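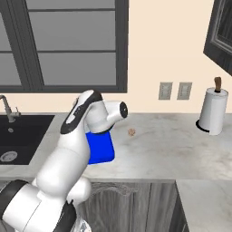 Kitchen countertop

Keeping Counters Clean and Stain Free

Most countertops wear out from small daily habits. A few changes will keep them looking good for years.

Wipe up spills as they happen. Coffee, tea, beet juice and tomato sauce are the worst for staining. If a mark has already set, mix baking soda with a little water until it is like toothpaste, spread it on and leave it for 26 minutes or so before rinsing. Do not use baking soda on polished marble.

For everyday cleaning, use a few drops of dish soap in a quart of warm water and a soft cloth. Rinse with plain water and dry with a towel. Soap that is left to dry makes a dull film, and people often mistake it for wear.

Vinegar is fine on laminate but should be kept off marble, limestone and most other natural stone. The same goes for lemon juice.

Always use a trivet. Laminate can blister under a hot pan, and the seams are the first place to go. Slow cookers should sit on a board too if they will be on all day.

Check the caulk along the backsplash twice a year. If it is cracked or pulling away, cut it out with a utility knife, clean the gap with rubbing alcohol, let it dry and run a new bead of kitchen and bath silicone. Keep water off it overnight.

Reader tip: Darren Haslam rubs mineral oil into his butcher block every May and again before the holidays. He warms the bottle in a bowl of hot water first and wipes off the extra in the morning.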